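Arnthorpe Touring Screen – Host Venue Guide
Section 3: Setting up the room and running your first show

Read this section through once before the kit arrives. You will not read it on the night, with forty people asking where to put their coats.

It applies to village halls, libraries, church rooms, school gyms and the one working brewery on the circuit. If your venue already has a projection booth, skip to Section 4 and accept our envy.

3.1 Before the film arrives

1. Confirm the title and date with the Arnthorpe office in writing. A phone call does not count, however friendly it was.

2. Check that your screening license covers a ticketed show. Free shows and ticketed shows are licensed separately, and a donation bucket with a suggested amount on it is a ticket.

3. Measure the room. You need a clear throw of at least 12 feet from the projector table to the screen, and ceiling height enough for the screen at full extension. Measure under the beams and not between them.

4. Find the light switches. Find all of them. In the hall at Salinas, one bank is inside the kitchen cupboard behind the tea urn, and we learned this during the opening credits.

5. Send us your seating plan. The standard tour package assumes 50 chairs with a center aisle. If your fire certificate allows fewer, the certificate wins.

Note: The film comes on an encrypted drive with a separate unlock key sent by email. The key opens on the morning of the show and closes at midnight. Test it as soon as it opens. Please don't wait until the doors do.

3.2 Unpacking

The kit travels in two cases and a long bag. The large case holds the projector and the player. The small case holds cables, adapters, gaffer tape, spare fuses and the remote. The long bag holds the screen frame and legs.

1. Open the large case flat on the floor. It is heavier at the hinge end and will tip off a table given the chance.

2. Check the contents against the card inside the lid. Sign the card. If something is missing, write down what, and call the office before the driver has left the parking lot.

3. Lay out the small parts on a clean surface and sort them by type before you build anything. The screen frame uses two lengths of bolt that look identical until the moment it matters.

4. Keep the packing foam. All of it. The next venue would like a projector too. 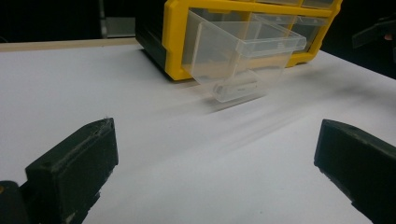 Small-parts organizer cabinet on a white tabletop.

Caution: Do not lift the projector by the lens ring. It looks like a handle. It is the most expensive thing in the case.

3.3 Building the screen

You need two people for this. It can be done by one person in the sense that a piano can be carried by one person.

1. Unfold the frame face down on a clean floor or a dust sheet. Lock each corner until it clicks.

2. Fit the legs with the long bolts. Finger-tight only at this stage.

3. Snap the fabric to the frame, starting with the top corners, then the bottom corners, then working along each side toward the middle. If you start at one end and work across, you will run out of fabric before you run out of frame.

4. Stand the screen up with one person at each leg. Tighten the bolts.

5. Fit the rear braces and put a sandbag on each foot.

Caution: The sandbags are required at every venue, including yours. Halls have drafts, and children run behind screens.

3.4 Projector and sound

1. Put the projector table in the center aisle, level with the bottom edge of the screen. Lock the table's wheels.

2. Run the power cable down the aisle and tape it along its full length. Short strips of tape every few feet make a row of little tripwires.

3. Connect the player to the projector with the cable marked A. Cable B is the spare. Cable C belongs to another tour, and if you find one, we would love to hear from you.

4. Connect the speakers, with the volume at zero. Bring it up slowly.

5. Press Menu, then Test Pattern. Square up the picture by moving the table first and using the keystone setting last. Keystone correction costs you sharpness at the edges.

6. Play the first 3 minutes of the film from the back row. If you can follow the dialogue there, you are nearly done. Turn it up a little more all the same, as a full room soaks up a surprising amount of sound.

Note: If the picture has a green tint, the cable is loose at the projector end. If there is no picture at all, the lens cap is on. Abdul-Rahman Ayaaba, who looks after the kit between tours, asks that you check the cap before calling him. He asks this with feeling.

3.5 Captions and access

Every title we tour has a captioned version on the same drive. Choose it from the player's Language menu before the doors open, and say on your poster which version you are showing. Captions cannot be switched on halfway through without restarting the film, and your audience will have views on that.

Leave wheelchair spaces at the ends of at least two rows, one of them near the front third of the room. A single space beside the fire door at the back does not meet the touring agreement.

3.6 During the show

1. Keep one person by the projector at all times. They may watch the film. They may not go and help with the ice cream.

2. If the film stops, bring up the house lights to half before you touch anything. People are patient in half light. In the dark they start to offer advice.

3. If the player shows Key Not Valid, check its clock. It has most likely lost the date while in transit. Set the clock, restart, and resume from the chapter menu.

4. If there is an introduction or a discussion afterward, use the wired microphone. The wireless one shares a frequency with a number of local taxi firms.

3.7 Packing down

1. Leave the projector's fan running until it stops by itself. Do not pull the plug to hurry it up.

2. Unsnap the fabric, fold it with the white side inward, and put it in its own sleeve.

3. Count the bolts back into their bags, long with long and short with short.

4. Return the signed card to the lid, along with a note of anything that broke. We don't charge for honest breakages. We do get grumpy about mystery ones.

5. Fill in the audience form with the number of tickets sold and mail it with your box office return within 12 days. Comments about the film are welcome on the back. Comments about the chairs should go to whoever owns the chairs.

Questions about bookings and license paperwork go to Abdul-Rahman Abubakari at the Arnthorpe office. Questions about the kit go to Abdul-Rahman Ayaaba. Please use surnames when you call.

Section 3 last revised 20 August 2019. Replaces the February sheet, which had the screen legs on upside down.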